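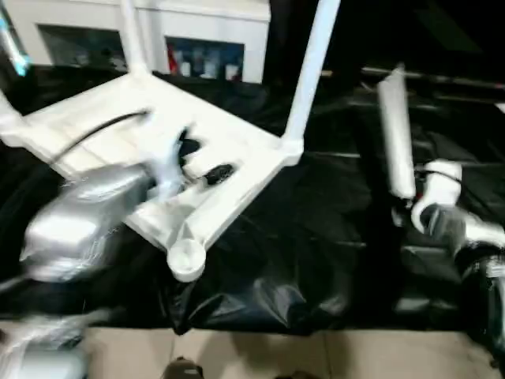
¿Cuánto cuesta montar en un taller compartido un robot de dos brazos que manipule muebles? En el caso de Dotis, 2621 euros en piezas, sin contar las herramientas, que ya estaban en el local.

El taller Dotis, en el barrio de Londoño, presentó el lunes 19 de agosto de 2024 el estado de su proyecto Brarnitum, un robot de dos brazos construido por sus socios. El trabajo empezó en marzo y ha ocupado hasta ahora 90 tardes.

La tarea elegida para las pruebas es sujetar y girar una silla de plástico blanca, colocada patas arriba sobre una mesa cubierta con plástico negro. Cada brazo lleva su propia pinza - los cables van por fuera - y el programa de control se ha escrito en el mismo taller.

Según el grupo, lo más lento ha sido coordinar los dos brazos. La versión actual es la número 9 y las 4 anteriores se desmontaron para aprovechar los motores.

Los planos se publicarán en la web del taller cuando termine la revisión del cableado. El grupo prevé llevar después el robot a la feria de Filthorpe, todavía sin fecha confirmada.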